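Cuaderno de taller, noviembre, 16:10
Soportes Ustine, chapa negra plegada

Revisado el soporte escalonado con panel ranurado. Masa en balanza: 36 g. Carga estática en el extremo de la pestaña: 1,000 kg durante 10 min, sin deformación permanente apreciable. El pliegue inferior queda dentro de tolerancia; el superior, sin medir —falta la galga de radios, que sigue en Istuneo—.

Pendiente: rebabas en las ranuras estrechas y diámetro del agujero de la pestaña cuadrada. No desengrasar antes de medir.

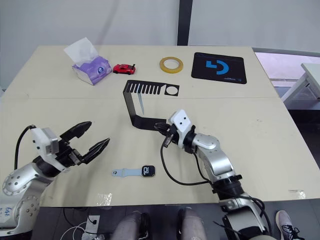
Doaa Hajji anota al margen que el agujero habría que comprobarlo con calibre pasa/no pasa, porque en el lote anterior la pintura cerraba el diámetro y el tornillo entraba forzado. Lo incluyo en la hoja de control. Pido el calibre a Fosby mañana a primera hora.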